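Unit 4: Response Rates and Nonresponse in Member Surveys

Course handout, Survey Methods I
Instructor: Negin Safavi
Revised January 2018

4.1 Definitions

The response rate is the number of completed questionnaires divided by the number of eligible persons invited. Students should state which cases were removed as ineligible before the rate was calculated. Partial completions are to be reported separately.

4.2 Worked case: the Villanueva household panel

The panel holds 1511 registered households. Of these, 152 had moved out of the district and were treated as ineligible. The field agency, Jerkon, sent one invitation and two reminders. The second reminder raised the final rate to 59 percent.

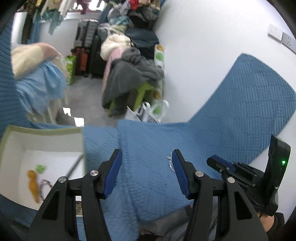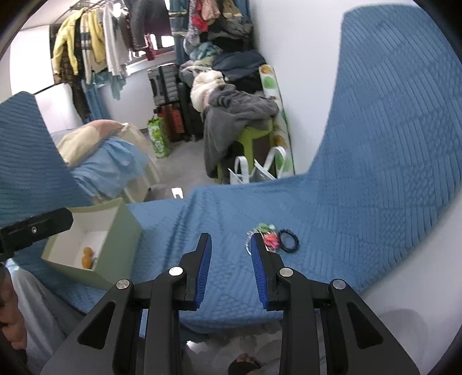 4.3 Nonresponse bias

A high rate does not by itself remove bias. In the Villanueva case, nearly 50 of the late respondents were renters, a group underrepresented in the first wave. Yordanov's reading (see course pack) compares early and late respondents as a rough check. The method assumes that late respondents resemble those who never reply, and this assumption should be discussed in any written report.

4.4 Preparation for the next session

Read Živko Yordanov, "Reminders and Their Timing," sections 1 and 2. Bring a one-page draft invitation letter addressed to residents of Hivusville. Letters must name the sponsor and give a contact for questions.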